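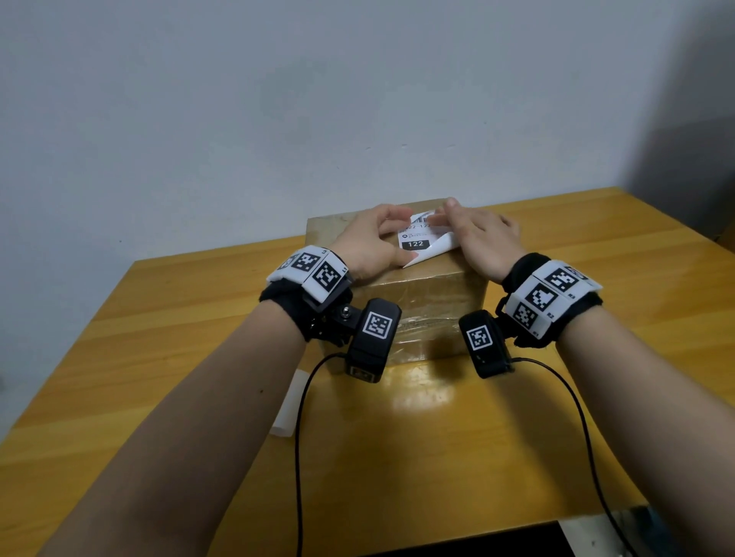
Do you need a robot to collect hand data with the Skemon wrist kit?

You don't. The kit is worn by a person, who does the job with their own hands, and the recordings are turned into training material later.

Skemon Wrist Capture Kit: our review

Category: wearable data collection
Sold by: Pluraswood
Supplied as: 2 straps, 2 camera modules, marker panels, cables, Konano desktop software
Status: in stock, sold as a pair only

The sales sheet says the Skemon kit will give you "robot-ready hands in an afternoon". We are a reseller, and we would like to sell you one, but we have had this kit on the bench since March and that line needs taking down a peg. You will get recordings in an afternoon. Whether a robot can do anything with them depends on your gripper, your software and how much sorting out you are prepared to do.

What you get for the money

Two soft straps, each with printed marker panels and a small camera module on a bracket. The markers let a separate head camera work out where each wrist is. The head camera is not in the box, and the product name does rather suggest that it might be. If you already own one that Konano supports, fine. If not, add it to your budget before you compare this kit with the Kleinschmidt glove, which costs more but comes with its own.

The modules are wired. Skemon calls this "always-on power", and it does mean there are no batteries to charge. It also means a cable from each wrist, and you will be thinking about those cables all day. For seated work at a table we got used to them. For anything that involves walking to a shelf and back, we would look elsewhere.

Where it does well

Small, fiddly jobs are the best case for leaving the hands bare. With a glove you lose the feel of thin material, and people start to move in a clumsy way that you then teach to the robot. Paper, labels and tape are good things to try first. Pinching a shipping label by its corner is the sort of action we would want in any parcel-handling set, and the strap leaves the fingers free for it.

Setting up is quick once you have done it a couple of times. Put the straps on, start Konano, hold both wrists up to the head camera and wait for the tracking light in the software to turn green. Our first go took 8 minutes, most of it spent on a driver.

Where we are less convinced

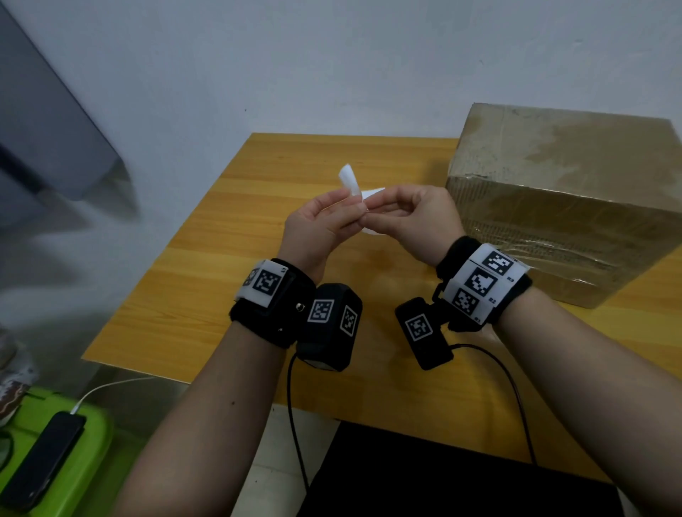
Marker tracking only works when the head camera can see the markers, and the sales sheet is very quiet on this point. Turn your wrist over, or reach behind something tall, and you may lose one side. Skemon's answer is to print several squares on each panel so that one is usually in view, and that helps. Still, think about your table layout before you record. Pinching a bit of tissue out in the open, with the markers on both wrists in view, is an easy job for the tracker. A big taped box right beside the right hand is the kind of thing we would move further off before a long session.

Shiny surfaces are another worry. Konano has a glare setting, but it is either on or off, and with it on we lost detail in dark areas. We would rather have had a slider.

Then there is the claim about cloth and tissue. Recording a hand folding something soft is easy enough. Getting a two-finger gripper to copy it is a different problem, and nothing in this kit measures how hard you are pinching. Pluraswood told us a force add-on is "being looked at". We would not buy on the strength of that.

Comfort

The straps are soft and did not rub. They do get warm, and the module makes each wrist feel front-heavy after some 5 sessions back to back. Snap fastenings are quick to undo. Spare straps are sold separately, and if more than one person will be recording you should order them, as these cannot go in the wash with the panels attached.

Who should buy it

Labs and small firms that already have a head camera, already have someone who can handle the data, and want natural hand movement at a table. At that level it is decent value, and the markers stayed readable for us after a good deal of handling.

If you are starting from nothing and hoping for a robot that packs parcels by summer, please ring us before you order — we would sooner lose the sale than deal with the return.

Delivery and returns

Unused kits can come back in the original packaging. Opened marker panels can't be refunded. The Konano licence is tied to the first computer it is installed on, so pick the right one.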